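Druvano 300 cell: set-up guide
Section 4. Fitting and checking the parallel-jaw gripper

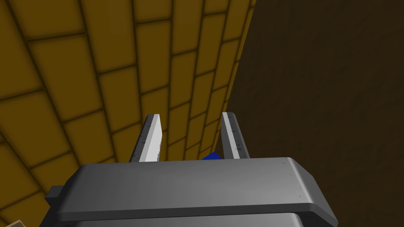
Run the cell in the simulator before you touch the real one. The supplier's leaflet calls this step optional and says the model matches the hardware "in all respects". We have found no grounds for believing that, so treat a clean simulated run as permission to start the steps below and nothing more.

4.1 Before you start

1. Press the stop button and turn the key to SERVICE.
2. Shut the air valve and wait for the gauge to drop to zero.
3. Enter service code 2222 on the panel. If the panel refuses it, ask Leonie Hagedorn. Do not try other codes.

CAUTION: The green lamp only shows that the panel has power. It tells you nothing about the jaws. Keep your fingers out of the gap whatever the lamp says.

4.2 Setting the fingers

4. Wipe both mounting faces.
5. Fit the left finger, then the right, and nip up the screws.
6. Close the jaws by hand on the 100 mm gauge bar. Both fingers should touch it along their full height.
7. Tighten the screws with the Lammers driver and try the bar again. Fingers often shift at this point, although the leaflet says they can't.

Note: Use the bar even if the fingers carry a scale. A scale shows where a finger ought to be.

4.3 Zeroing

8. Open the air valve slowly.
9. Select JAWS, then ZERO. The "self-learning" option on the same menu was tried at Udton by Gonzalo Vallejo, who got a different zero every morning. Leave it off.
10. Pick up the test block and set it down ten times at low speed. Watch each one yourself, as the panel will report a good grip on thin air.

Error 303 means "jaw position not found". Nearly always it is a loose plug behind the housing. Push the plug home and repeat from step 8 before you order the new sensor that the help line will suggest.

4.4 Upkeep

Check the screws weekly and the zero after any knock. Write the readings in the cell book; the panel's own log is wiped at each update, most recently in February.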